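Bench Technician, Belt Sorting Station (part-time, fixed term)
Skiltside, Nirneck site

Skiltside is looking for two technicians to look after the small-parts sorting station in our Nirneck test hall. The work is sorting foam blocks between a short belt conveyor and plastic bins, over a taped floor grid. 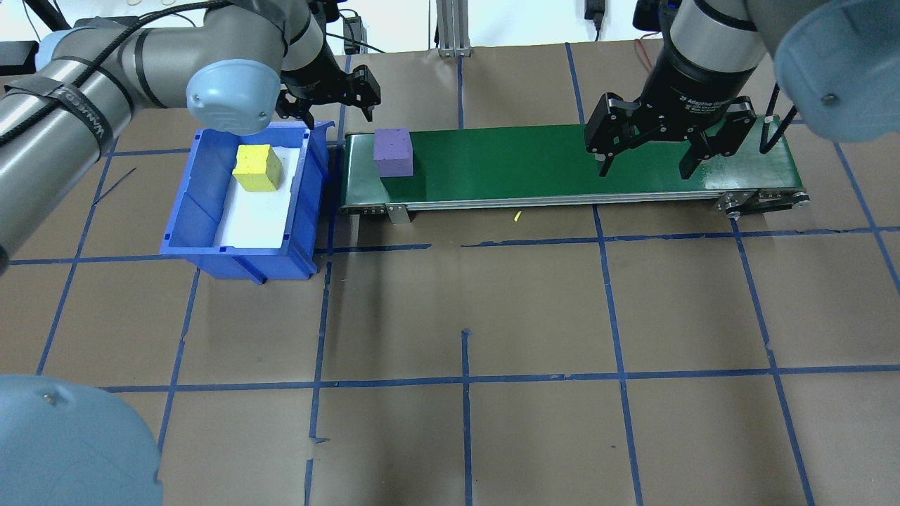
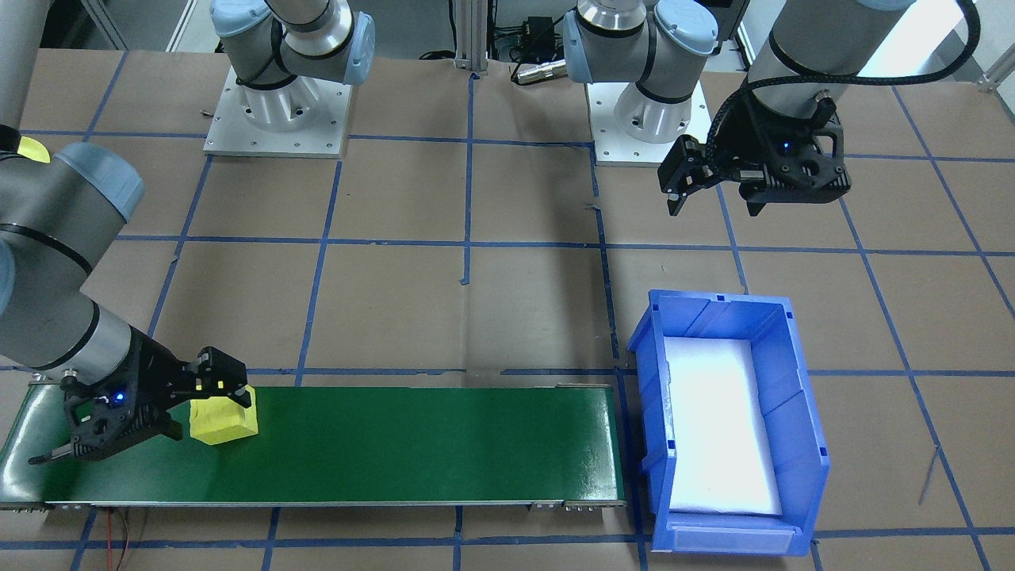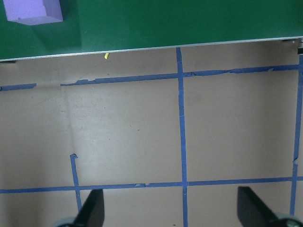
Duties
Set out blocks and bins at the start of each run.
Check belt tracking and end roller bolts.
Replace worn grid tape and torn paper – tape lines must stay straight and flat.
Remove foam crumbs from the work surface and log damaged blocks.
Enter run results in Hostance before the end of the shift.

Requirements
Basic hand tool skills and accurate record keeping. Normal color vision, with correction if needed. Experience with conveyors is useful but not required. Training on the station is provided.

Terms
600 hours in total, starting in September. Shifts begin at 7:30 a.m. The log currently holds over 4000 runs, and new staff will continue the same numbering.

Send a resume to Rosemarie Engelhardt, Skiltside, quoting reference 1591.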